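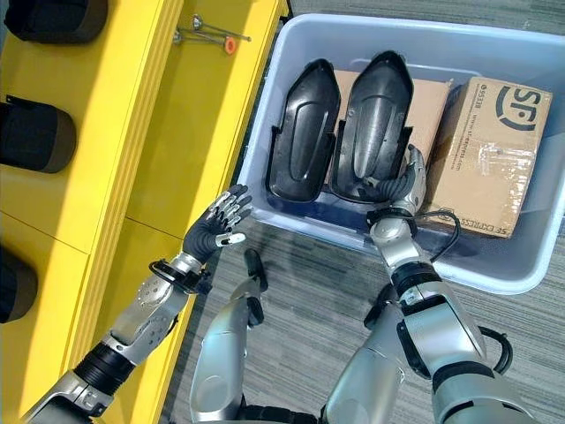 Okay, so tidying a workroom, which is my whole talk. I'm Yaqin Cheng, I look after stock at Zaltley, and I used to think the answer was always more shelves. Then I started caring about bins. A wide one with a thick rim, like the light blue one, will take awkward stuff you'd never stack: two black molded shells standing up side by side, with an SF Express box in there too. Standing up is the trick! Lay curved pieces flat and they eat the whole floor of the bin. (Pause here, ask who has a bin they're scared to look into.)

Next bit is the Urkonier story - keep it short. We had 52 bins, no labels, and one very patient man named Ren who knew where everything lived. Then Ren took August off. I spent 2 days hunting for a bag of washers and ended up buying 699 new ones. Wait for the laugh, move on.

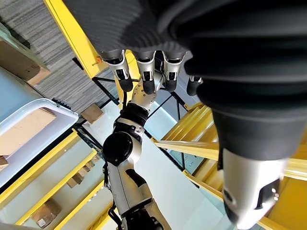
Cardboard deserves its own slide because it creeps back every single week. My rule from the Grikis move is that a flat piece can stay if it has a home, and a light gray tote with a handle cutout does that job nicely. A box sitting on the carpet with its flaps showing is one I'd want to pick up before lunch - open it, empty it, fold it, into the tote. Then questions, and remember to hand out the label sheets.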